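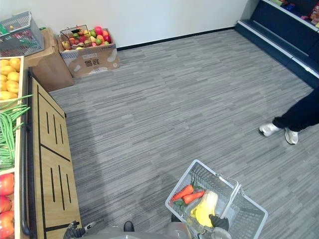 Since June I buy my vegetables in a small shop, and I want to write down what I have learned about choosing them. Before, I went to the big Pesalitz supermarket outside Grisitz, where everything was in plastic and I took what was on top. Now I look first at how the things are laid out. I like a wooden stand with open compartments, where the green beans lie in one bundle and some of them hang over the edge. You can take one in your hand and bend it. If it bends like a string, I leave it and cook something else.

With carrots I prefer the ones which still have their leaves. The leaves become tired much sooner than the root, so they tell you the age quite well. At home I cut them off the same evening, otherwise they drink the water from the carrot. Tomatoes I smell at the green star, and I never put them in the fridge.

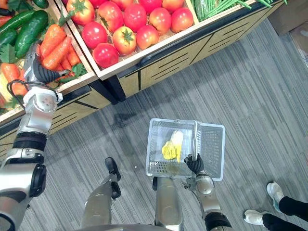 What I cook with it

Mostly soup. I fry 2 onions slowly, add carrots and potatoes in small pieces, then the beans for the last part. My pot is an old Doležal with a loose handle, but it still works well.

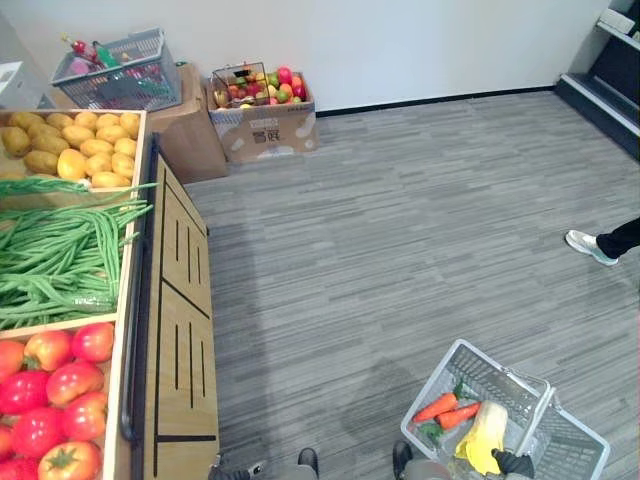 Can I keep potatoes and onions in the same box?

It is better to keep them apart, in a dark and dry place. Together they both spoil faster.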